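Notes on the container task, part two

5 August 2026

The first part of these notes covered wiring and the arm mounts, so I will skip both. What follows is where the club has got to with the container task for the Mustbridge student round, written mainly so that Aicha Cherkaoui, who takes over the control code next term, does not have to ask me everything twice.

The task

The rules are short. Two arms work over one table and have to pick up open-topped containers and set them down again upright, inside a marked zone. The containers differ in shape and width, and the order is drawn on the day. Each run is 295 seconds, which is generous for one container and tight for a full set.

Our practice set is a mauve pitcher, a blue-grey bucket and a red bucket, in one row on the table. Salma Chraibi wanted the pitcher in from the start on the grounds that the handle breaks any assumption of symmetry in the grasp code. She was right. Our first planner, which we called Simon, treated every container as a plain tapered cylinder and chose its approach angle at random around the axis. With the pitcher that meant closing on the handle far too often. 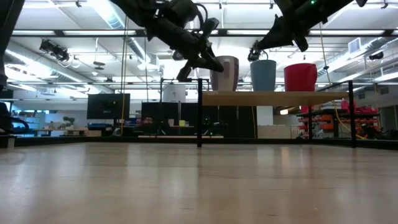
Changes to the planner

Simon has been replaced by Eltis, which is the same code with three changes. It takes the approach angle as an input. It checks the jaw opening against the rim before descending. And it plans the two arms in turn, with the second waiting until the first is clear - slower, but we have stopped losing runs to the arms blocking each other.

Awuor Muriithi wrote a small logger in May that stores every attempt with the commanded pose and the gripper current. The log stands at 3167 entries. I would not trust the earliest ones, as the wrist offset was wrong until Brahim Kettani measured it properly.

Cups and the wrist view

Buckets are easy to see. Cups are harder, because at close range the fingers take up a good part of the wrist view and the cup may show only between them. We use a bright red cup for this work. The rim detector looks for an ellipse first and falls back on the colour mask if it finds none.

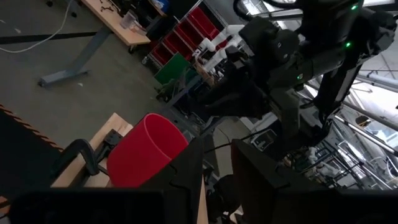 Why not just use the fixed camera for everything?
The fixed view gets the cup position to within a couple of centimetres, which is fine for the approach but too coarse for closing the fingers. We use it down to the last stretch and then hand over to the wrist.

The handover is still the weakest part. If the two estimates disagree by more than a set limit, the arm backs off and tries again, and each retry uses up time we would like to keep. Shaohua Guo has suggested averaging the two. I think that hides the error, but we will test it.

A cup on its side is a separate case. The ellipse is then the open mouth seen at an angle, the grasp has to be taken across the body, and the wrist must turn before release so that the cup ends up standing. The present code picks the narrow end or the wide end according to which is nearer. That is a poor rule, and I have left a note in the source to that effect. 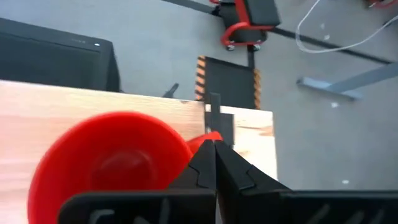

Still to do

Replace the nearest-end rule with one that looks at wrist travel.
Run the full set in drawn order, with the timer on.
Move the log off the club laptop before it reaches the limit Awuor set.
Write down the camera calibration steps. Brahim has them on paper and I have them in my head, and the two versions differ on the order of the last 2 steps.

Part three will cover calibration, once we have agreed on it.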